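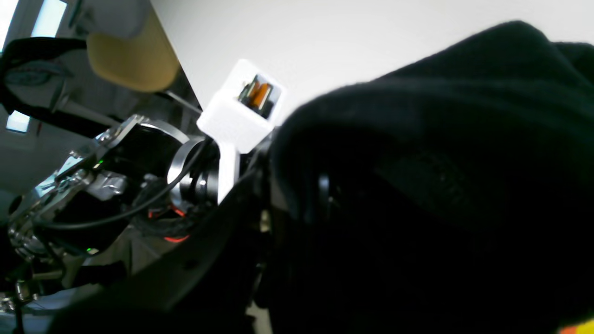 Kernwood Costume & Wardrobe Club – Fabric Care

tackbox3344
Okay, what do you all do with big lengths of black fabric? Mine lives in a heap against the white wall and every fold turns into a crease. There's something yellow and orange under there too and I can't even remember buying it. Show is Friday!

hemline_astville
Roll it! Get a cardboard tube and go slow. I did 4 lengths in 45 minutes and haven't ironed since.

pinsandneedles
Disagree, sorry. Rolling is fine if you have the floor space – I don't. Hang it over a padded rail and steam it the night before.

hemline_astville
Padded rails leave a ridge right across the middle though?

pinsandneedles
Not if you shift it every few days.

tackbox3344
I have one rail and it's full of coats, so tube it is. Does anybody press black from the wrong side? Scared of shine.

oldbobbin
Always the wrong side, with a cloth. Give it 30 minutes to cool before you roll it.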